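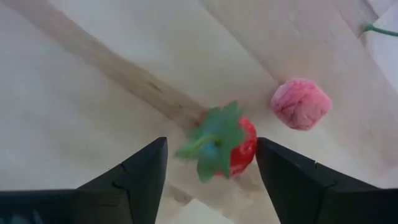 Toy objects on a pale wooden tabletop.

September
Posted by your instructor, Intro to Material Culture

Week 7: Why we study playthings

Okay, so last time I ran out of breath halfway through the Gakside dig, and a few of you asked for it in writing. I love this stuff, so bear with me!

Gakside was a mill village of 1,840 people, and the town dump (my favorite place on any map) gave up 622 toy pieces. Most were clay marbles. We also got doll arms, a tin wheel or two, and 38 little animals carved from bone. The catalog called the animals "misc." for years, which still makes me grumpy.

What I want you to notice is where things were found. The marbles came up all over the place, in yards and lanes and under porches. The bone animals came from just seven houses, all on the same street. Did one family carve them and hand them out to the neighbors? Maybe. I lean that way, but the Skindden report says they were sold at the fair, and it's a fair argument (sorry). Read it before you side with me.

Words to know: assemblage, context, wear pattern. Wear pattern is the one people mix up on the test. It means marks left by use, so a chip from the shovel doesn't count.

For next class, read the Gbeho chapter on homemade toys and skip the appendix. Bring one small thing you played with as a kid, or a drawing of it if your parents threw it out like mine did.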